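Belt keeps wandering to one side on a short conveyor, can't get it to stay put

Posted by Nhung Vi
Small packing unit, Grornirside

Hi all, first time posting so be gentle! I look after the packing end of a small unit and we've got a flat belt conveyor, a Lesta one, second-hand, that carries cartons from the taping bench down to the pallets. Since July the belt has been creeping over to the left at the tail end. I tweak the tail pulley, it runs lovely for a bit, and by the time I've had a cup of tea it's rubbing the frame again. The edge is starting to fray and I'm sweeping up little black crumbs every evening.

I've cleaned the pulleys, I've tightened the belt (maybe too much?) and I've turned the adjuster on the left side more times than I can remember. My boss wants to buy a new belt. Before he spends the money I'd like to know if it's really the belt or if it's me. It's 50 cm wide if that helps.

Nassoro Mussa

Almost certainly not the belt, or not only the belt. Please stop turning things for a minute! I did the same as you for weeks on my first conveyor and all I managed was to chase it from one side to the other.

Start with the frame. Put a decent level across it at the tail, then in the middle, then at the head. Ours had a foot that had sunk into a soft bit of floor and it was enough to twist the whole thing. If the frame's out, nothing you do at the tail will last. Then measure from the head shaft to the tail shaft on both sides. If you've only ever been turning the left adjuster, I'd bet a packet of biscuits those two numbers don't match.

Once it's square, slacken the belt until it only just drives without slipping under load. Too tight makes the tracking worse and it's murder on the bearings. Then adjust a quarter turn at a time on one side only, and let the belt go round plenty of times before you touch it again — it takes ages to settle and this is where everyone gets impatient (me included). A belt generally heads for the slacker side, so if it's going left at the tail, tighten the left a touch or ease off the right.

Also, do check where the cartons land. If they come off the bench at an angle and always hit the same side, they'll push the belt over all day long.

Kieran Rudd

new belt. had one do this for a year and nothing worked, swapped it and it was fine
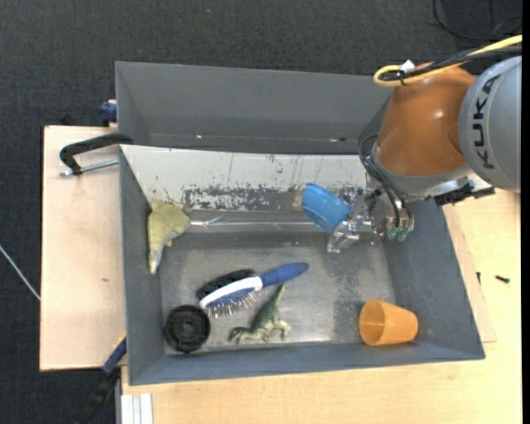

Imre Szűcs

Kieran might have had a bad splice, to be fair. You can check that easily enough. Mark the belt edge with chalk at the join and watch it go round. If the belt stays put and then jumps sideways every time the join passes, the ends weren't cut square and you'll never tune that out. If it drifts steadily the whole way round, go with what Nassoro said.

One more thing from me, as I got caught by it on a machine from Covberg: feel the tail pulley bearings. Lock it off at the isolator first, take the tension off, and try to lift the shaft by hand at each end. Mine had a bit of play on one side that I couldn't see at all, and under tension the pulley was sitting crooked. I'd been adjusting round a worn bearing for 11 days. New pair, half a morning's work, and it has run straight ever since.

And if the pulley has a crown (slightly fatter in the middle), lay a straight edge along it. They wear flat in the end, and a flat one won't pull the belt back to centre. Somebody here wrapped theirs in tape to build it back up and I wouldn't copy that.

Nhung Vi

Thank you so much, all of you! Measured shaft to shaft this afternoon and the left side is 2 mm longer than the right, so Nassoro is owed some biscuits. The chalk test looked steady, no jump at the join. I haven't had the tension off yet to try the bearings, that'll have to wait until the line is quiet. I've told my boss to hold off on the belt for now.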